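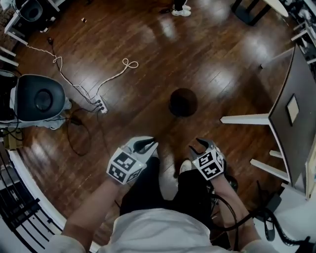
Stindard Hall Opens Its Doors to Dancers in April

The town of Harska is getting its dance floor back! After four years of planning, fundraising and a good deal of sanding, Stindard Hall will open in April with a full program of social dancing, beginner lessons and live music.

The hall was built as a meeting place for mill workers and their families, and many people in Harska still remember going there with their parents. It closed when the roof began to leak. The Wuyts Foundation bought the building soon after, with one clear wish from its neighbors: keep the dancing.

Work on the upper level was finished this winter. The roof has been replaced, the old coat room is now a small kitchen, and there is a ramp at the side entrance on Stirnov Street. The stage is a little deeper than it used to be, so a full swing band can fit on it without the drummer ending up behind the curtain.

Opening night starts at 7 p.m. with a free lesson in the basic steps of swing – no partner or experience needed. The band goes on at 8 p.m. and plays two long sets with a break for pie and coffee. Dancers of every age are welcome, and so is anyone who would like to sit, listen and tap a foot.

Regular classes begin the week after. Waltz and foxtrot will run in the early evening, swing and salsa later on. Each class has room for 30 people, and a course of lessons costs $60. Drop-in dancers can pay at the door. Students under 20 get in free to all social dances through the summer.

Please bring clean, soft-soled shoes to change into. Street shoes and stiletto heels are not allowed on the dance floor, but there will be a box of loaner shoes by the entrance in most sizes.

More than 20 local groups have already asked to use the hall, among them a children's choir, a tap club and a tea dance for retirees that we can't wait to host. Groups that would like a regular slot can pick up a booking form at the Harska library or at the hall office, open mornings from 9 a.m. to noon.

Tickets for opening night are on sale now at the hall office.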